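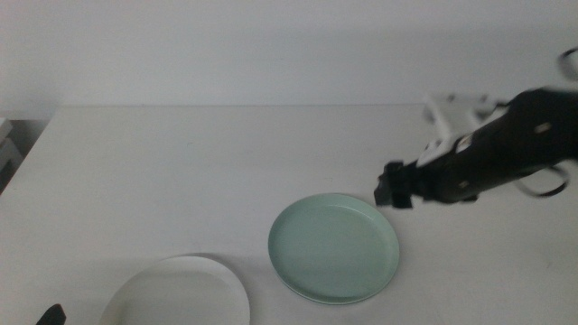

Le bras au-dessus de la table d'essai, avec l'assiette verte et l'assiette blanche.

Qui sommes-nous

Cirell conçoit et loue des postes robotisés pour la manutention de vaisselle en restauration collective. L'entreprise a été créée par Kilian Pichler, ancien responsable de maintenance dans une cuisine centrale. L'atelier occupe 228 m² dans la zone de Nenach.

Notre produit principal est le kit Tulari. Il comprend un bras, une pince, le logiciel de commande et deux jours de formation sur site. La location coûte 1179 euros par mois, entretien compris — l'installation est facturée à part. Le kit est réglé pour les assiettes rondes à bord bas. Les verres et les couverts ne sont pas pris en charge pour le moment.

Chaque pince passe 2000 cycles de prise à l'atelier avant livraison. Les pièces d'usure sont fournies par Cattaneo et remplacées par nos techniciens.

Démonstrations le mardi à 14 h, sur inscription. Vous pouvez apporter vos propres assiettes — prévoyez deux exemplaires de chaque modèle.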